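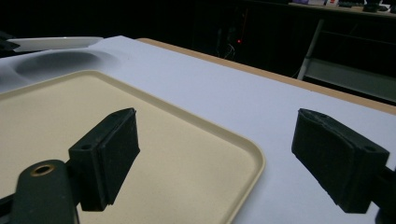

Two fingers, both padded with black foam.

You have ten fingers and still drop your toast. A gripper gets 2. At Pletard, testers compare fingers to see which ones hold on best. Bare plastic can be slippery, so some fingers wear foam, a bit like socks.
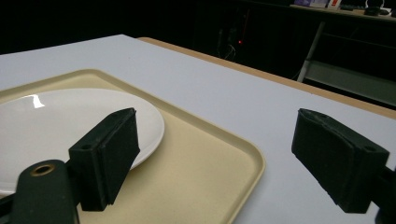 Plates are sneaky. They're smooth, thin at the rim and very fond of floors. Squeeze too softly and a plate slides. The Huanca test asks for 21 lifts per pair of fingers. Your toast would never make it.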